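Chapter 7
Small Appliances: The Microwave Oven

Most kitchens used in this course have a microwave oven on the counter. It gets used many times a day, often for two minutes or less, and it is cleaned less often than the stove. Chapter 6 dealt with burners and large ovens. The present chapter covers the parts of a countertop microwave, where to place it, how to load it, and how to keep it clean.

Before starting, read the safety rules on page 278 and find the owner's manual for the oven you will be using. Models differ. At the Kemmont training kitchen there are two ovens, an Iller and a Vustum, and their buttons are not laid out the same way.

7.1 Parts of the Oven

The space where food is heated is called the cavity. On its floor sits the turntable, a round glass plate that turns the food during heating. It should lie level and move freely. Beside the cavity is the control panel, with the display, the time and power buttons, and on many models a large button at the bottom that releases the door. The door closes by hooks that enter slots in the front of the oven. Food splashed around these slots can keep the door from shutting flush, and an oven whose door does not shut flush must not be used. 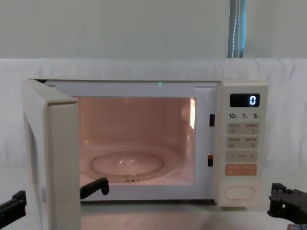

One reader of the first edition, Ríos, wrote to us that the section should say more about the slots, as students in that kitchen wiped the glass plate after every lesson and left the front of the oven until the end of term. We have added the front of the oven to the daily checklist in 7.4.

7.2 Placement

Set the oven on a flat, dry surface that will hold its weight. Leave the air vents clear on all sides; the manual gives the distance. The door needs room to swing open fully, and there should be a clear spot nearby for setting down a hot dish. Do not store trays or cookbooks on top if the vents are there.

Key terms: cavity, turntable, control panel, door release, latch slot, standing time

Before You Read

Look at the microwave you use most often. Which way does its door open? Is there counter space within reach of the open side? Write down your answers and keep them for the activity in 7.3.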